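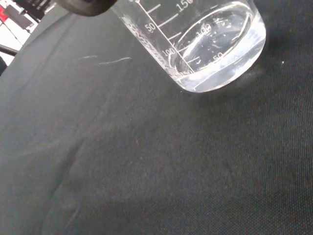
Pre-release checklist: Lirer mobile app, build 34
Product: Lirer (lists and reminders)
Platform: phone and tablet
Checked by: Jennylyn Enriquez, Gumaro Esquivel
Signed off by: Imelda Dimaculangan
Office: Cabanatuan

Mark each item Pass, Fail or Hold. Add a comment for anything that is not a clean pass. A Fail in sections 1 to 3 stops the release.

1. Install and upgrade

1.1 Clean install on a phone with no earlier version
Pass

1.2 Upgrade over the current store version, lists kept
Pass
Comment: Tested with a small account and with the large test account (600 lists). The large account shows a blank home page while it rebuilds the index. All lists are there once it finishes. Gumaro wants a progress bar in a later build.

1.3 Upgrade over a version two releases old
Hold
Comment: Lists kept, but custom colors went back to the default blue. Lukian has the log. This path was never promised in the support notes, so it is not a Fail, but we need a decision before Monday.

1.4 App removed and put back, user signs in again
Pass

2. Sign-in and account security

2.1 Wrong password gives a plain message and does not say whether the email exists
Pass

2.2 Account locks after 9 wrong tries
Pass
Comment: The unlock email arrived in the spam folder on one test account. Sender name is still the old one. Ticket opened with the mail team.

2.3 Sign out clears saved lists from the device
Fail, then Pass
Comment: On the first run the home page widget went on showing the last list after sign-out. Fixed by Gerardo Lumbao and retested on the same tablet. Widget now shows the sign-in prompt.

2.4 PIN lock works after the app has been in the background
Pass
Comment: Lock comes up before any list text is drawn. Checked in the app switcher too – the preview is blurred.

2.5 Session ends on all devices after a password change
Pass

3. Sync and backup

3.1 List made offline appears on second device after reconnecting
Pass

3.2 Same item edited on two devices while offline
Pass
Comment: Both versions are kept and the user is asked to choose. The wording on the button is poor ("Keep mine" shows on both sides when the device names match). Jennylyn sent new text.

3.3 Sync stops below the battery limit set by the user
Fail, then Pass
Comment: Setting was read only at launch. Now read before each sync.

3.4 Export to file and import again
Pass
Comment: Accented letters and emoji came through. Attachments are left out of the export, as documented.

3.5 Import from Cuvix
Hold
Comment: Works for plain lists. Nested lists come in flat, with the sub-items at the bottom. If this is not fixed the store text has to change, because it says "full import." Imelda to decide.

4. Reminders and widgets

4.1 Reminder fires on time with the app closed
Pass

4.2 Reminder fires on time after a time zone change
Pass
Comment: Changed the zone by hand in settings. Not tested on a real trip.

4.3 Repeating reminder on the last day of the month
Pass
Comment: Set for the 31st, and in November it fires on the 30th. Help page says the same.

4.4 Pinned list updates when an item is checked off
Pass
Comment: There is a short delay on the older phone. Same delay as the last build.

4.5 More than one list pinned at a time
Pass

5. Display and access

5.1 Largest text size, all main pages
Fail
Comment: The Save button on the repeat page is pushed off the bottom and the page does not scroll. Does not stop the release under the section rule, but Gerardo says it is a small fix and he would like it in.

5.2 Screen reader names every button
Hold
Comment: Two icons in the share menu are read as "button" only. Labels are written and waiting for translation.

5.3 Dark mode
Pass
Comment: Divider lines are faint at 80 percent brightness and below. Left as is.

6. Store listing and support

6.1 Version number matches in app, store draft and help page
Pass

6.2 Screenshots are from this build
Fail
Comment: Second and fourth are from the last version and show the old menu. Lukian Hrytsenko to replace.

6.3 Crash reports reach Plikex
Pass
Comment: Forced one crash on each device. All showed up in Plikex with the right build number.

6.4 Privacy page link opens from inside the app
Pass

Open items

1.3 Custom colors – Lukian
3.5 Nested lists or store text – Imelda
5.1 Save button – Gerardo
5.2 Two labels – Jennylyn
6.2 Screenshots – Lukian

Sections 1 to 3 have no open Fail. Release is on hold until 1.3 and 3.5 are answered. Retest only the items listed as open, plus 1.2 if anything in the upgrade code is touched.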